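Free folding mornings prove a hit at Zondmont

The new laundry and mending room at Zondmont has had a cracking first month, with 200 people dropping in to learn how to fold, sort and store their household linen properly. It sounds like a small thing, but the mornings have been packed and there's already a waiting list for December!

Sessions start at 10am and last an hour. Everyone begins with a plain square cloth, learns to get the corners to meet, then moves on to hand towels, pillowcases and (for the brave) the dreaded fitted sheet. Colours are used to keep things simple, so each size of cloth has its own shade and goes back to its own place at the end. Even the younger visitors pick it up quickly, and a few have gone home and redone the airing cupboard, much to their parents' delight.

The room was fitted out with a £2,000 grant from Wallora, the local homeware shop, which also gave a big pile of cloths and baskets to practise with. Subramaniam Dry Cleaners next door has been handing out a free leaflet on washing labels, and 1,000 copies have gone already. A second print run is on the way.

There's a swap shelf by the door too. Bring clean towels, tea towels or napkins you no longer need and take home something you like better. Anything left over goes to the animal rescue centre, which is always glad of old towels.

The mornings are free and there's no need to book for the swap shelf, but please put your name down at the front desk if you'd like a place at the folding table. Tea and biscuits are served afterwards, and the next topic is how to store winter blankets without them going musty.

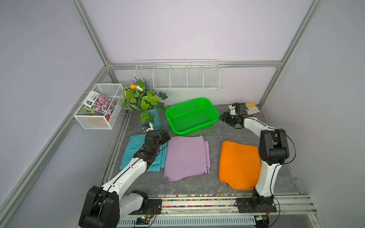
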